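Open day at the Branidberg site: progress note to the Waltuvach fund

Period covered: September to 2025-10-17

The open day listed in the work plan has been held. Nearly 30 visitors attended, mostly from partner workshops. The program had two parts: a talk on the Jillum recording software, and a session with the hand-held grippers at the table. Visitors could try the grippers in slots of 20 minutes.
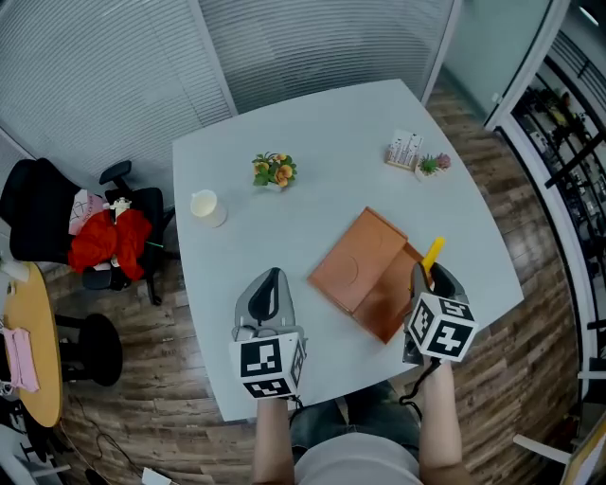
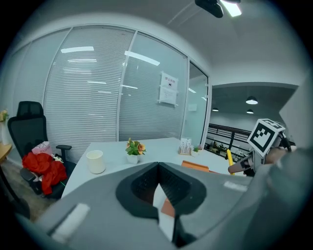

Hand-held grippers with marker cubes in use at the table, Branidberg open day.

The two grippers are of the same design and are tracked by the printed patterns on the cubes. Tracking loss when one hand covers a cube remains the main open issue – several visitors asked about it, and a revised mount is in design.

Recorded demonstrations now stand at 67 percent of the 2,000 planned. The Fan work package has not started and is still waiting for parts.

Costs for the day were within budget. A second open day is proposed, with a longer hands-on session. Approval of the date is requested.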